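Vider la maison de Turance, ou comment j'ai appris à jeter (un peu)

Bon, ça fait un moment que je n'ai rien écrit ici et vous êtes plusieurs à m'avoir demandé si j'étais toujours en vie. Oui ! J'ai passé presque tout le mois d'août à Turance, dans la maison de ma grand-tante, à ouvrir des placards. Et quand je dis des placards, je parle aussi des coffres, des valises sous les lits, des boîtes à chaussures dans les valises, et d'un buffet tellement lourd qu'on a fini par le vendre avec la maison.

La porte d'entrée porte une date gravée, 1706, et je soupçonne certaines casseroles d'être là depuis le début. Ma grand-tante gardait tout. Les bouts de ficelle, les bouchons, les étiquettes de confiture décollées avec soin (pourquoi ??), des factures de charbon, trois moulins à café dont aucun n'a sa manivelle. J'étais partie avec l'idée de tout régler en une semaine, un carnet neuf et des gommettes de couleur. Les gommettes ont tenu jusqu'au premier soir.

Ce qui m'a ralentie, c'est le papier. Un meuble, on le garde ou pas, ça se décide en le regardant. Mais une lettre, il faut la lire ! Et donc je me retrouvais à onze heures du soir, assise par terre, à suivre une dispute de 30 ans entre deux cousines de Pernau à propos d'un service à dessert. Je n'ai jamais su qui l'avait eu, il manque la fin. Si quelqu'un de la famille me lit et mange ses tartes dans des assiettes à liseré vert, qu'il se dénonce.

J'avais lu plein de méthodes avant de partir, celles où l'on doit tenir chaque objet dans ses mains et se demander ce qu'il nous fait ressentir. Avec une passoire, j'ai essayé, je ne ressens pas grand-chose. J'ai donc bricolé ma règle à moi : est-ce que je serais prête à le porter à pied jusqu'à la gare ? Ça marche très bien pour les livres. Ça marche moins bien pour les lampes, et pas du tout pour le linge de maison, parce que les draps brodés pèsent une tonne et que je les voulais tous. J'en ai gardé 2 paires et j'en rêve encore un peu la nuit, des autres.

Pour le reste, il y a eu la brocante de Pernau (levée à cinq heures, café infect, ambiance formidable), puis les dons, puis la déchetterie. À la brocante j'ai compris que les gens n'achètent jamais ce qu'on croit. Le joli miroir doré est revenu avec moi, alors qu'une boîte de boutons dépareillés est partie en dix minutes, après une négociation féroce pour cinquante centimes. J'aurais dû en remplir vingt, des boîtes de boutons.

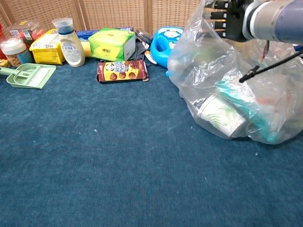 Temps de lecture : 4 minutes

De retour chez moi, évidemment, j'ai regardé mes propres étagères d'un autre œil. J'ai retrouvé un chargeur pour un téléphone que je n'ai plus, des bougies trop moches pour être allumées et un puzzle de 1000 pièces jamais ouvert, que je promets de faire cet hiver (je le promets tous les hivers). J'ai rempli un premier sac le soir même, très fière de moi, et puis j'en ai ressorti la moitié le lendemain matin. On ne se refait pas.

Le vrai progrès, il est dans la cuisine. J'ai vidé le tiroir du fourre-tout, vous savez, celui qui coince toujours à cause d'un fouet, et depuis trois semaines il s'ouvre d'un coup. Je l'ouvre parfois juste pour le plaisir !

La prochaine fois je vous parlerai des carnets de recettes, que j'ai rapportés tous les quatre. L'écriture est affreuse et les quantités sont données en « bons verres », mais il y a un gâteau aux noix que j'ai déjà raté deux fois et que je compte bien réussir avant de vous le donner.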